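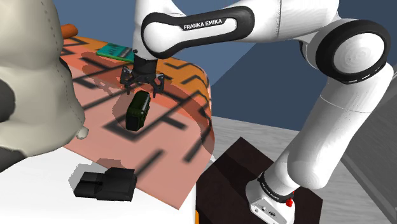
What should a small workshop sort out before it buys a robot arm?

Work out the job first, then the stand, then the gripper, and leave the arm itself until last. Most overspending comes from choosing the arm on day one and finding that everything around it has to be bought to suit.

Write the job down

Put it in one sentence, with the heaviest item and the widest item in it. At the Prultcombe workshop ours read: pick small boxed parts off a bench and put them in a tray. Natsumi Minami kept a tally through July and found we handled 572 trays, which was fewer than any of us would have guessed. It took us down a size of arm straight away.

Measure the reach

Mark where the base will go and run a tape from there to the furthest corner of the bench. Take off a hand's width, as an arm at full stretch is awkward to work with. Move the bench before you pay for a longer arm.

Budget for the stand

A light table will rock. We priced a welded pedestal from Trato at £1217 and a bolted one at £362, and went for the bolted one, filled with sand and fixed to the concrete. Check the bolt pattern against the drawing for the arm before you order. Jayson Lumanlan had to redrill ours.

Grippers and fingers

A plain two-finger gripper will do for most boxes and blocks. Ask whether the fingers come off with ordinary hex screws and what a spare pair costs. Soft or floppy items need a separate trial, so post a few to the supplier and ask for them back.

Try it in simulation

Jelus let us lay out the bench on screen before we ordered. Put in the clutter as well as the parts: things left at the back of the table, boxes standing on the floor, whatever is normally there. We moved the base twice on screen.

Costs that get left off the sheet

Delivery with a tail lift. A socket on its own circuit. Guarding, and the risk assessment. Two days of training for two people. Cable covers. Our extras came to £1201, and a larger cell could easily need more.

Second-hand arms

Ask for the hours run, the controller version and the original pendant. Þórarinsdóttir sold us a spare controller with no key for the cabinet, and it sat on a shelf until the spring. Get the keys in your hand before you pay the balance.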